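25th April

Flendum hand gripper kit, trial unit, continued. Entry by Catinca.

Started late, Nelu had the bench until lunch. Themis wants a yes or no on the kit before the quote runs out and I told him he'd get a maybe with reasons.

For anyone picking this up cold: Flendum are offering us the hand-held gripper, the capture software and what they call onboarding, with a per-seat charge on the software after the first year. The pitch is that we collect pick and place demonstrations by hand and train the arm on them without tying the arm up. I have no quarrel with the idea. My quarrel is with the brochure, which says "ready in minutes" and "any object, any surface". Arkcombe said much the same to us about their suction tool, and that is in the cupboard.

Setup this time took 46 minutes from opening the case to the first usable recording. Most of it was the software refusing the calibration file it had written itself the day before. Jianhua got round it by renaming the file without the space in it. I wrote to Flendum support and had back a polite note asking me to reinstall. Did not reinstall.

Mechanical side, since that's what we'd be paying for. The linkage is stiffer than I expected and I like it. The jaws come together square. I tried to rack them by pushing sideways on one jaw with the grip half closed and got less movement than on the Stoltum pair we had on loan. The blue rubber pads are decent, but I don't believe the claim that they will last the life of the tool. Pads never do. Spares are not on the price list. Asked for a price, no answer so far.

The knurled knob needs watching. I put a pencil mark across it at the start and looked again at the end of the session. The marks no longer line up. Could be my thumb, could be it backing off. Repeat with someone else's hand on it before we say anything to Flendum.

Test for the day was small household things in the shallow tray, picked by hand, lifted clear, held, put down again. Medicine bottle, masking tape, the brown ring dish. I wanted items with awkward shapes that don't roll off to the next county when you fumble them, so the tray has a raised rim and we used it.

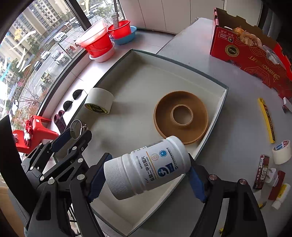

I ran the session in two halves with a break while the battery pack charged (the pack lasts less than the sheet says, but I didn't time it properly so I'm not going to put a number on that). In the first half I did all the handling. In the second half Cornel took over, having never touched the thing, and I sat on my hands and said nothing. His grips were slower and a lot messier and the software accepted nearly all of them. That bothers me. There is a quality score on each recording and as far as I can see it is scoring whether the tracking held and nothing else. A sloppy pick that nudges the neighbor and drags the object along the tray gets the same green tick as a clean one. If we train on ticks we get Cornel on his first day. (Sorry Cornel.)

Bottle across the jaws is the easy case. Bottle gripped by the ribbed cap is where I'd expect trouble and we only did 8 of those. Five good, one where it swung round in the pads, two I threw out because my wrist was doing all the work. You notice after a while that your own hand fixes things the arm never could. You feel the bottle start to turn and you tilt to meet it without deciding to. Flendum call this "natural human skill captured in full". The tilt is captured, fine. The reason for the tilt isn't, there is nothing in the pads that measures force. I asked their sales person about that on the call and got a long answer about vision.

Lying-down tape roll: picks well from outside, badly with one jaw through the hole. The jaw tip is too thick to be comfortable in there. Same for the ring dish, where the collar around the center gets in the way. Jianhua thinks we could print a narrower tip. Probably, but the quote says changing the tips voids the warranty, so that needs to be cleared in writing first.

Numbers. The log now stands at 1,243 recordings since the unit arrived, all operators together. Please don't quote that figure to Themis as though it meant anything. A good part of it is us learning how to hold the trigger, and there are doubles in there from the day the export ran twice. I'd like somebody to go through and tag the ones that are real attempts. I will do the first stretch if Nelu does the rest.

Weight: wrist fine, forearm not. I was glad to hand over at the break. For anyone doing this as a full day's job it would have to hang from something. Flendum sell a balancer arm. Of course they do.

What they said it would do against what I'm ready to sign:

Ready in minutes: no.
Any object: no evidence either way, we've only tried easy ones.
Any surface: same. Pale tray on pale counter tracked all right, which I'd half expected to fail. Credit where due.
Data goes straight to training: Jianhua had to convert the timestamps by hand again. No.
Robust: so far yes, apart from the knob.

Cornel's view, which he asked me to put in, is that I'm being hard on it and that the Stoltum pair would have lost tracking on half of this. He may be right. We never ran the Stoltum on this tray, so neither of us knows. It goes on the list.

Still to do
Pad wear: weigh both pads, use, weigh again in June if we still have the unit.
Knob: fresh pencil mark, second operator.
Cap grips, a proper set, with the wrist strapped.
Ask Olteanu what they're paying per seat. They took the same kit last year and went quiet about it.
Written answer on tips and warranty.
Calibration file: try to break it again without the rename, keep the error text this time, I closed the window before copying it.

Themis, if you read this far: don't sign the three-year version. Ask for another month on the trial unit and see how fast they say yes.

Case is back on the shelf, charger is in Nelu's drawer.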